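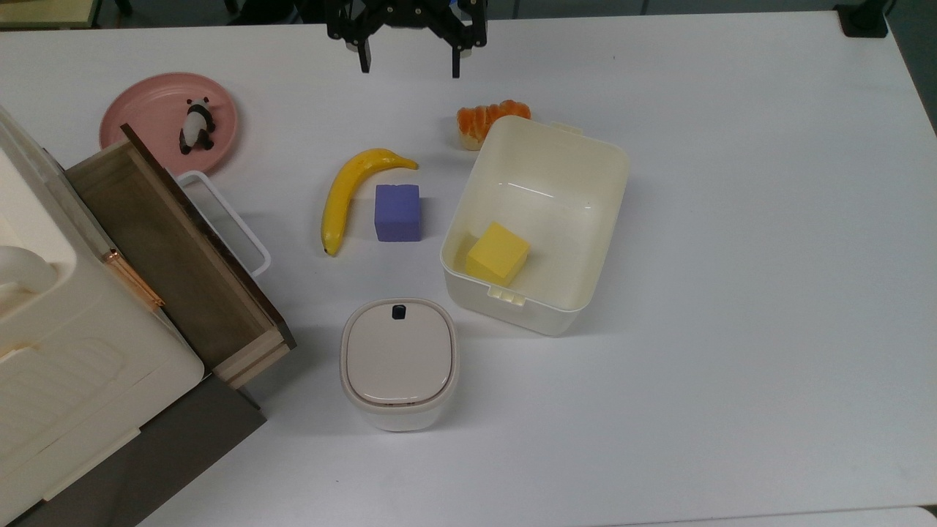
The little panda on its pink plate.

November 2, 2025

Up before five, two sweaters. Omprakash Goel drove, because my car does not like the farm road after rain. We were in the duck blind at Juron while it was still fully dark, and Nilla lay down on my boots, so my feet at least were warm. This is only my second season and I still whisper too loud. Omprakash tells me so every time.

The first birds came high, over the Grgić field, and did not turn. Then nothing for a long time, only coots. A pair of mallards came in low from the left – I was slow with the safety, and he was polite and let me have the first shot. I missed. He did not miss. Nilla brought the drake back very gently and then shook all the water on me. 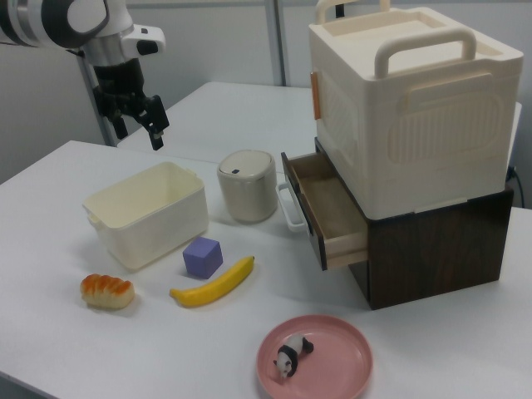 My decoys are in bad condition. Three have lost their weights and the strings are one big knot, which I made myself in April by putting them away in a hurry. I want to store them properly this winter, in an open cream-colored plastic bin with a small handle on the side, and wrap each string before it goes in. Omprakash uses old onion bags and says it is enough. Maybe, but his strings are also knots.

Duck for supper tomorrow. I must buy oranges.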